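多指ハンドは、誰の手を借りて働いているのか

うちの部署に「五本指っぽいやつ、そろそろ買いません?」という話が降ってきたのは春先のことで、それ以来わたしはカタログを読みすぎて、夢にまで手が出てくるようになりました(比喩ではないです、けっこう怖い)。候補は二つ。Getiaの多指ハンドと、Backlundの昔ながらの二指グリッパ。値段の話はあとでしますが、先に言ってしまうと、わたしは多指ハンドが好きです。好きなんだけど、売り方には文句がある。今日はその文句を書きます。

きっかけは、Prirnunsideという代理店がやっている「お試し導入サービス」でした。アームとハンドと作業台まわりの小物をひと揃い貸してくれて、卓上作業を一つ選んで試せるというもの。うちは試験管まわりの作業を選びました。理化学の現場に入れたい、という上司の野望があるからです。

見てもらったほうが早いので、まずは作業台の様子を。

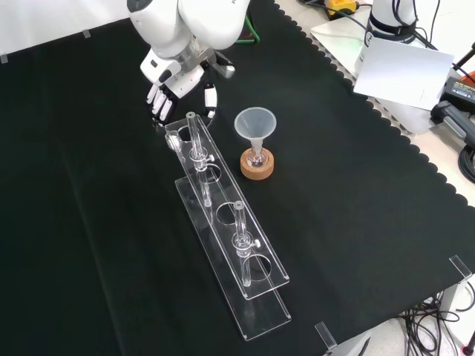 試験管ラックの上端に指を向けた白い多指ハンド。右はコルク台に載せたフラスコと漏斗。

いいでしょう、この手。白い指に濃いグレーの関節、下に伸びた親指。見ていると、つい「そっとね、そっと」と声をかけたくなります。二指グリッパに声をかけたことは一度もないのに、指が増えたとたんに情が移るんだから、人間って単純だなあと思います。

でもわたしが気になっているのは、手より相手のほうなんです。ラックを見てください。試験管にはそれぞれ透明なクランプがついていて、白いつまみまである。ラックも透明なアクリルで、穴のあいた上の板と下の板の二段構え。黒い布の縁には透明なコーナー部品が立っている。つまり、机の上にはハンドのほかにも「道具立て」がしっかりあるわけです。

ところがカタログを開くと、主役はいつも手だけ。「人の道具をそのまま使える」「既存の作業台にそのまま置ける」。この「そのまま」が曲者で、わたしはここに付箋を貼りまくりました。試験管を支える部品も、ラックの置き方も、布の張り方も、全部だれかが決めるんですよ。その「だれか」の手間が、見積書のどこにも載っていない!

うちの見積もりの話をすると、保守の年間契約が1,937ユーロ、指先パッドの交換セットが300ユーロ。で、治具と設置調整の欄は「別途ご相談」。別途ご相談って、いちばん知りたいところじゃないですか。飲食店で「お通し:時価」と書いてあったら、わたしは席を立ちます。

この件をBorghild Amundsenさんに愚痴ったことがあります。前の職場で自動化ラインの立ち上げを一緒にやった先輩で、今はGrakierという小さな会社で治具を設計している人です。返事は短くて、「手を買うつもりで来る客には手しか売れない。台ごと考える客には台ごと売れる」。うーん、売る側の人だなあと思いつつ、ぐうの音も出ませんでした。わたしも最初は指の本数と可搬重量の表ばかり眺めていたので。

じゃあ二指グリッパでいいじゃないか、という意見はもちろんあります。隣の席の同僚は完全にそっち派で、「試験管をつまむのに指は二本で足りる」と言って譲りません。それはそう。円筒をつまんで上げて下ろすだけなら、Backlundのほうが安いし、爪の交換も楽だし、説明書も薄い。試験管だけの仕事なら、わたしも迷わずそちらに判を押します。

ただ、机の上には試験管以外のものもあるんですよね。
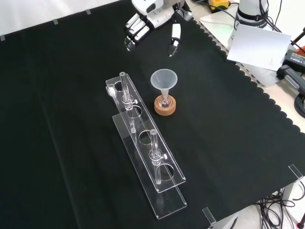
漏斗と丸底フラスコが問題だ

漏斗の口はぐっと広がっていて、軸は細い。フラスコは丸くて首がある。試験管はまっすぐな筒。形がこれだけばらばらだと、二指の場合は爪をどれに合わせるかでまず揉めます。漏斗に合わせれば試験管が心もとなく、試験管に合わせればフラスコの首が怪しい。結局ツールチェンジャーを足そうという話になって、安かったはずの見積もりがむくむく育っていく。これ、過去に二回やりました。二回ともわたしが稟議書を書き直しました。

多指ハンドの言い分はここにあると思うんです。何でも器用にこなす夢の手だから買うんじゃなくて、形の違うものが数点、同じ机に並ぶから買う。地味ですよね。でもわたしはこの地味な理由のほうがずっと信用できます。カタログの一ページ目に書いてほしいのはこれです。卵をつまんでいる写真はもういい(どこのカタログも卵なんですよ、なんで?)。

それから、透明なものばかりの机だというのも言っておきたい。アクリルのラックにガラスの管。カメラで位置を見つけて動かすつもりなら、透明な物は昔から苦労の種です。下に黒い布を敷くのは個人的に大賛成で、輪郭が拾いやすくなるかもしれないし、少なくとも人間の目には見やすい。ただ、布は布なのでしわが寄るし、ずれる。奥の縁を小さな透明の留めで押さえてあるのを見ると、わたしは「わかる、わかるよ」とうなずいてしまいます。こういう細かい工夫こそ、サービスの資料に一行でいいから載せてほしい。

Prirnunsideのサービス自体は、悪くないと思っています。担当の人は質問に逃げずに答えてくれるし、使う器具をこちらで選べるのもいい。お試しの料金は4,000ユーロで、正直なところ部長の顔は曇りましたが、買ってから後悔するよりはましです。注文をつけるなら二つ。クランプやラックのような周辺の部品を、最初から品番つきの一覧にしてほしい。そして、調整に何時間かかるものなのかを、うまくいった場合だけじゃなく、手こずった場合の数字も添えて出してほしい。

後者を電話で頼んだら「お客様によって異なりますので」と言われました。そりゃ異なるでしょうよ。異なる例を三つ四つ並べてくれれば、こっちで勝手に自分に近いのを選びますって。

わたしの今の考えはこうです。多指ハンドに一票。ただし、治具と調整の費用が見積書に金額で載るまでは判を押さない。6月の予算会議までにその欄が埋まって戻ってくるなら、同僚の二指派を説得する資料はわたしが喜んで作ります。ツールチェンジャー込みの比較表は、もう半分できているので。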